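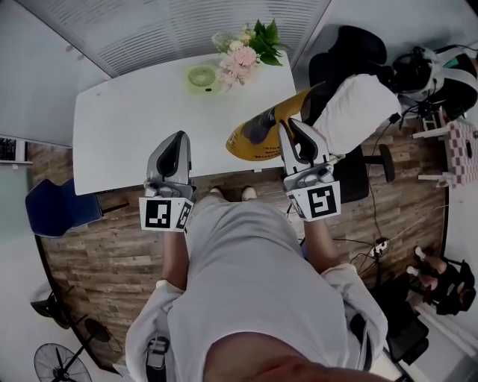

Handheld gripper demonstration

Handheld gripper demonstration is a way of teaching robots to move things by having a person do the job first, holding the same kind of gripper the robot will use. I've been writing for this wiki for a while, mostly on the teaching side of robotics, and this is the method I get the most mail about, so I finally sat down and gave it its own page. (It used to be a paragraph at the bottom of the teleoperation article, which was a bit sad.) Last updated October 22, 2026.

Other names

You'll see it called "robot-free collection," "in-the-hand demos," or just "handhelds." The Nundari project called theirs "walk-up demos" in its early notes and people who learned from those notes still say that. I use handheld all through this page so I don't drive everyone crazy.

How it works

You pick up a gripper in each hand and do a chore. Squeeze and the fingers close, let go and they open. While you work, cameras record what's going on, and afterward software figures out where each gripper was at every moment and how wide open it was. That gives you a path through space plus an opening width, and a robot arm with matching fingers can be asked to follow the same sort of path.

The recording then goes to a learning program, which looks at what the camera saw and tries to guess what the hands did next. Feed it enough recordings of the same chore and it gets decent at guessing. Put it on a robot and the guesses become motions. That's the whole idea, and I still find it kind of wonderful that it works at all!

Markers

Many handheld rigs carry a printed black-and-white square on each gripper, the kind usually called a fiducial marker. The pattern is easy for a camera to find, and once you know the real size of the square you can work out how far away it is and how it's tilted. With two grippers in play you want different patterns, or the software will happily swap your left and right hands halfway through a take. I have done this. It took me an entire afternoon to spot, and the playback looked like somebody crossing their arms over and over.

Markers need to be flat and clean. A square that has started to peel at one corner will still be detected, but the tilt comes out wrong, and wrong tilt is worse than no reading because nothing flags it. Glossy paper is bad under ceiling lights. Matte sticker stock is cheap and I'd just use that.

Where the camera goes

There are two camps here. One puts a small camera on each gripper, so the view moves with the hand and looks a lot like what a wrist camera on the robot would see. The other puts a wide camera up on the person's head, looking down, which takes in both hands and the table at once. The head view is great for two-handed chores, where the left hand needs to know what the right one is up to. It also picks up your shirt, your shoes, the floor, the furniture and whatever cables are lying around, and the lens bends straight edges near the sides.

Plenty of groups record both and let the learning program sort it out. Dantas, the open toolkit I use for lining up recordings, expects a head view and treats the gripper cameras as extras. Lukanitz does it the other way around, and converting between the two is a pain.

With a head camera you need to watch your posture. If you lean in, your own chest or chin can end up in the shot, and a big pale T-shirt can hide the near edge of a table. Some of that is fine, and I'd say even good for the program to see. But if the shirt covers the object during the actual grab, you've lost the part you wanted.

What people record

Tabletop chores, mainly. Clearing, sorting, bagging, folding, wiping, moving something from one end of a table to the other. Big floppy or shiny things are the interesting ones right now. A glossy surface throws highlights that slide around as it moves, and anything long that hangs past the end of the table changes shape the moment you pull on it. Compare that with a wooden block, which looks the same from one second to the next and which every program on earth can already pick up.

I like mixed tables. Leave some flowers at the back, put a second object near them, let the background be an ordinary room with chairs in it. A program raised on bare tables gets confused by a vase.

The Trurkon set

The set I know best, from having helped clean it, is Trurkon. It was recorded in regular rooms and released in September. We started with 3,923 takes and kept 3,834 after cleanup. Most of the ones we threw out had a marker that went out of view for too long, and a few were people stopping to scratch their nose with a gripper in hand (you'd be surprised how tempting it is).

For the first test we picked a single chore, moving a large light object off the end of a table, and pulled out the 289 takes that showed it. We trained on those alone and then ran the robot 20 times on a table it had never seen. It did well when the object lay mostly on the tabletop and badly when most of it hung off the end. Training on the full set and then going back to the 289 helped with the hanging cases. I'm not going to put a percentage on it, since with 20 tries one lucky grab moves the number more than I'm comfortable with.

Why not just drive the robot?

You can, and teleoperation is still the better pick in some cases. When you drive the real arm, everything you record is something that arm can do. With handhelds you may twist your wrist or step sideways in a way the robot can't copy, and you won't find out until playback. Checking reach is a standard cleanup step for this reason.

What you get in return is speed and freedom. Handhelds go anywhere a person goes. There's no arm to bolt down, no waiting for it to home itself, and you can feel through the plastic when something starts to slip. People who've never touched a robot get comfortable pretty fast, in my experience, although the first few takes from anybody tend to be stiff and slow and I usually toss them.

Common problems

Drift is the big one. The estimated position of the gripper wanders over a long take, so keep takes short and start each from a known spot.

Timing is the second. If the camera and the finger reading are out of step, the program learns to close too early. Tapping the two grippers together at the start of a take gives you a clear moment to line things up against.

Third is tired hands. Holding two plastic grippers over a table gets to your forearms and the motions turn sloppy. Take breaks. I also push the chairs back from the table before I start, after catching my hip on an armrest in the middle of the best take of the day.

Open questions

How much variety is enough? I go back and forth. More rooms seem to help more than more takes in the same room, but I haven't seen a test that settles it and the Trurkon set wasn't built to answer it. Force is another gap. These rigs record where the fingers are and say very little about how hard they're squeezing, which matters a lot for soft stuff like petals or bread. A couple of Nundari people have been trying pads that measure pressure, and I'll add a section when there's something written up.

See also: Teleoperation; Learning from demonstration; Fiducial marker; Wrist camera; Two-arm manipulation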